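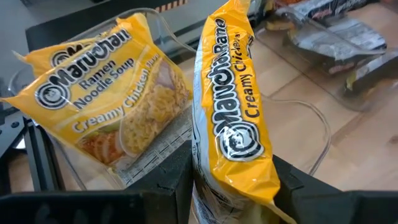
A book has a front, a back, and a skinny side called the spine, and all three of them are trying to sell you something. People who make books call the writing on the back a blurb. It is there to tell you enough about the story that you want to read it, and then to stop talking. Food packets do the same job with less space. The yellow Maruchan ramen packet up top says "Creamy Chicken Flavor" and has a photograph of a bowl of wavy noodles, all cooked and dressed up with sliced vegetables. A book cover is the photograph of the bowl. The pages are what you have to cook yourself.

Who writes the blurb?

Hardly ever the author, which surprises people. Authors have just spent years putting everything in, and they are terrible at leaving things out. Ask an author what the book is about and you had better have a chair. So the publisher gives the job to somebody in the office, often an editor or a copywriter, who has to squeeze the whole thing onto the back of a paperback.

Let's say the book is The Goat of Wundosdale, by Tane Tipoki. It has 83 chapters (they're short ones). In it, a girl called Vurnley finds a goat in the town hall, the goat is elected mayor, and in the last chapter we learn who let it in. The person writing the blurb must mention the girl and the goat. The election can go in too, if they're careful. The last chapter must not be mentioned at all. Giving away the ending is called a spoiler, and copywriters who do it are moved to the dictionary department, where it's hard to ruin the plot.

What a blurb is made of

Most blurbs start with a person and a problem. "Vurnley has never liked Mondays" would do, except that half the books in the world seem to start that way, so let's have "Vurnley only went in to return an umbrella." Now you know there's a girl, you know there's an umbrella, and you suspect it is going to go badly.

Next comes trouble. You can usually spot it by the word "but" or the word "until." Everything in Wundosdale was fine until something ate the town map.

Last comes a question. Can Vurnley save the town? Will the goat give back the hat? You are supposed to be bothered by the question all the way to the cash register. Between you and me, the answer to "Can she save the town?" is nearly always yes. I have met very few books in which the answer was "No, and everybody moved."

The nice things other people say

Somewhere near the blurb there may be a few words in quotation marks, such as "I laughed until my soup went cold." This is called an endorsement, or a puff, and it comes from another writer or from a newspaper review. Publishers send out early copies of a book and hope kind words come back.

Watch for three little dots. They mean some words have been taken out. "Amazing ... goat" might have started life as "It is amazing how little I cared about this goat." A good publisher won't cheat like that, but it pays to be suspicious of dots.

The stripes

Down in the corner is a box of black stripes with a long number. The number is called an ISBN, and it belongs to that one edition of that one book. The paperback gets a number and the hardcover gets a different one, even though the goat does the same things in both. When a bookseller scans the stripes, the computer knows which one you're holding and how much allowance you are about to lose.

It helps in the stockroom as well. A shop with 2,834 books can't go by "the blue one," although customers ask for the blue one every day.

And the spine

Poor old spine. It does most of the work, because books on a shelf usually stand sideways and the spine is all you get. It has room for the title, the author's name, and a tiny picture belonging to the publisher. On American books the words mostly run from top to bottom, so you tip your head to the right to read them. In some other countries they run the opposite way – which is why people in bookstores abroad look as if they have water in the other ear.

Have a go

Choose a story you know well and write its blurb in 41 words. Use a person, some trouble, and a question. Then hand it to somebody who hasn't read the story and see if they ask to borrow it. If they say "Oh, so the wolf is dressed as the grandmother," you've said too much. Go and sit in the dictionary department.

More from the Runder Book Room
Why do some pages come out of the printer upside down?
What an editor does all day
Hardcover or paperback: which one floats?
How to read a map at the front of a fantasy book

Comments

tapsell_reads: My daughter wrote hers about Goldilocks and called it a crime novel. Hard to argue.

Bea, age 9: Is the goat book real because I want it

M. Orton: I did the head tipping thing at the library and my brother copied me and a lady asked if we were OK.

Contact the Book Room | © Runder, July 2018 | Back to top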